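Home | Stays | Day trips | Contact

Reading time: 2 minutes

Open day at the Hollholm holiday fair

On Friday I took the early bus to Hollholm, where the hotels of the coast open their doors before the winter season. Entry was free, but you had to register with Planora, and the queue for the badge was slow. I was inside at half past nine.

My first visit was the Hotel Jusik. Annelore Kohlhase from the reception showed our group the rooms on the sea side. They are small and very clean, and the beds are good. A double room in December costs $75 per night with breakfast, if you book it on the open day. 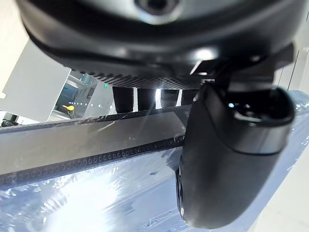 The sauna costs extra, and I find this a pity at that price. The breakfast room has a nice view over the harbour, but at the tables near the door it was draughty.

After lunch I walked to the Ren, which is much bigger. Room 557 was open for visitors and it has a balcony with two chairs. Rainer Petersen, the manager, told us that parking is included from the second night – you must ask for it when you book. 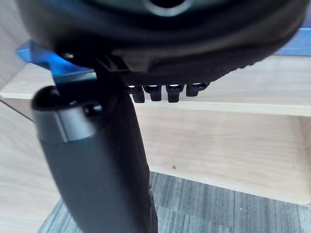

Black housing with a row of four small tabs.

I paid a $50 deposit for two nights at the Jusik. The colour brochure does not list the cancellation rules, so ask for them at the desk. The last bus back leaves at ten past six.

Back to top | Copyright Hollholm Travel Notes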